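Rosemarie Kuhlmann had the coffee on before I got my coat off. I'd come on a Saturday to talk about the stands she makes and sells under the name Willus, and I figured we'd sit in a workshop. Nope – we sat in her dining room, which is where most of the finishing happens anyway.

"The saw is in the garage," she told me. "Everything quiet gets done in here."

She started out fixing up an old stand that had belonged to her aunt, and then a neighbor wanted one, and then the neighbor's sister. Her notebook says she has made 400 of them. I asked if she ever gets sick of it. She laughed and said she gets sick of sanding, "but never of the part where the metal goes on."
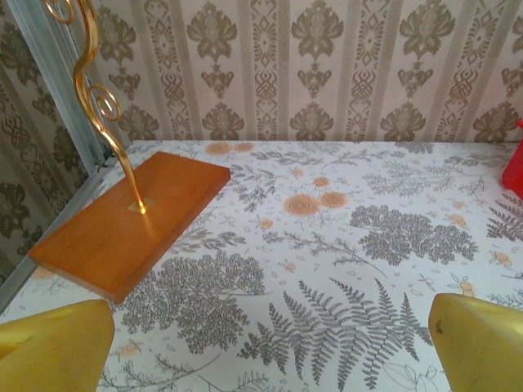
A varnished base with its curled, gold-colored rod, on the dining room table.

The curls are what people ask about, so I did too. Rosemarie doesn't bend them herself. Dexter Dunleavy does that two streets over, and the two of them argue about it constantly (by phone, mostly at supper time).

"Dexter would keep going around and around if I let him," she said. "I like it to sweep up and then finish. He thinks I'm stingy with a curl."

And the little square plate where the rod meets the wood? That was her idea, after one early stand wobbled so badly that a customer brought it back. She still has that one. It holds her reading glasses, sort of.

I had to ask about the tabletop too, all those gray ferns and small orange flowers. "I've looked at those ferns so long I could draw them," she said. "My daughter wants me to go plain white. I'd miss the flowers!"

She'll have 2 new stands at the Galang market in March, both with the orange-brown varnish. Dexter is coming along to help carry, and I'd bet they'll still be arguing about the curls when you get there.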